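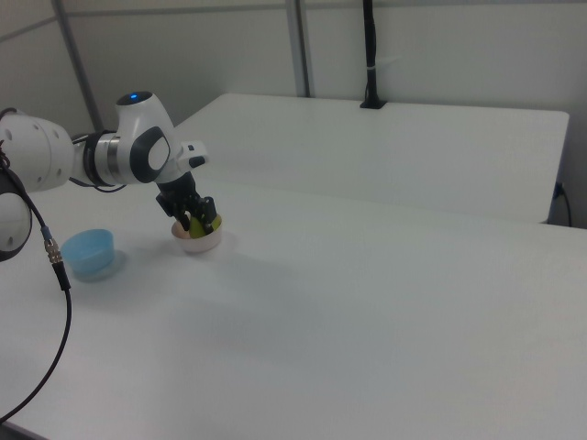 **Teaching log, Bench 2 — April, morning session**

Present: L. Kairys (demonstrator), D. Pētersons (recording and safety), A. Tuominen (until 11:30). Entry written by L. Kairys.

Purpose of the session: to continue the hand-guided demonstrations for the bowl-to-bowl transfer task, and to decide whether the set collected so far is consistent enough to hand over to Laine Kuusk for training. The task is unchanged. The arm approaches the white bowl from above, closes on one item, lifts it clear, carries it to the blue bowl and releases it. Each demonstration covers one item only. Where the bowl holds a second item, it is left alone and treated as clutter.

**Setup**

The controller was started at 8:40 and completed its self-check without faults. Payload settings were checked against the sheet, as the previous user of the bench had been running the heavier gripper. The values had been left at that user's figures. With the wrong payload entered, the arm drifts upward slowly in free-drive mode and the demonstrator ends up pushing against it for the whole session. Corrected and saved under the profile "Jõgi".

Sampling of joint positions and gripper width was left at 20 Hz. Mr. Pētersons asked whether a higher rate should be used for the closing phase. Ms. Kuusk's earlier note on this point stands: the training code resamples everything to the same rate, so the additional data would be discarded.

**Demonstrations by hand**

The first block was recorded in free-drive, with the demonstrator holding the arm near the wrist and a second person operating the gripper from the pendant. The spoken cue for closing was "close," and for opening, "release." It was agreed last month to stop using "go" for either.

Observations from the block:

- Descent into the bowl is the least repeatable part. Some demonstrations go straight down, while others come in at a slant and straighten at the rim. Both succeed, but the mixture is likely to produce hesitation at the rim when the learned motion is played back. From the middle of the block onward, only vertical descents were kept.
- The fingers should be lined up with the narrow side of the item before they pass below the rim. Turning the wrist inside the bowl caused contact with the wall of the bowl on two occasions. Both recordings were marked as rejected.
- The yellow-green item is the easier one to hold. It was picked up cleanly at every starting position tried.
- The lift must be paused briefly at the top before the sideways move. Without the pause, the recorded path cuts the corner and passes too low over the rim.

Ms. Tuominen reviewed six recordings on the spot and pointed out that the demonstrator's release height had crept upward over the block. This was confirmed in the plots. The release is now to be made with the fingertips below the rim of the receiving bowl, and the last part of the block was repeated on that basis.

**Demonstrations by remote control**

The second block used the Bitus hand controller, with the operator seated at the side table and the arm following at reduced speed. Mr. Pētersons operated. The approach was noticeably smoother than in the hand-guided recordings, and there was no trace of the small tremor that appears when a person is steadying the arm directly. The closing phase was worse. The operator has no feel for contact and tended to stop short, open, and try again. Those second attempts remain in the recordings and will have to be trimmed or labeled.

The link to the controller dropped once, at 10:50. The arm stopped in place as intended and the item was retained. Connection was restored from the pendant without a restart. The fault log has been saved in the session folder under "Lodora/link."

A comparison of the two methods should not be drawn from this session alone. The operator had far less practice with the controller than the demonstrator had with free-drive, and the order of the blocks was not varied. Milagros Cantero has offered to run the same two blocks in the reverse order, with a person who has used neither method.

**Playback**

One short playback test was made before lunch, using a model trained on the earlier recordings only. Speed was held at the teaching limit, with the enabling switch held throughout. The arm reached the white bowl and closed on the item on most attempts. The common failure was closing slightly early, above the widest part of the item, so that it slipped on the lift. This agrees with the early closings visible in the first week's data, when the gripper was being triggered by eye from across the bench. I recommend that those recordings be left out of the next training run altogether. — L.K.

**Data**

Total storage for the task now stands at up to 600 recordings, including rejected ones, pending the duplicate check. Rejected files have been marked and kept, as Ms. Kuusk may want them for the failure detector. The Drodinico export script still writes gripper width in the wrong unit for files made before the update. Please convert before merging, and do not edit the originals.

**Open items**

1. Trim or label the repeated closings in the remote block (Pētersons).
2. Fix the starting pose in the profile so that it no longer has to be set by eye (Kairys).
3. Repeat both blocks in reverse order with a new operator (Cantero).
4. Confirm which release height the training code expects as the end of the task (Kuusk).
5. Payload check to be added to the bench start-up sheet. Ms. Tuominen has agreed to the wording.

Controller shut down at 12:15, brakes engaged, pendant returned to its hook.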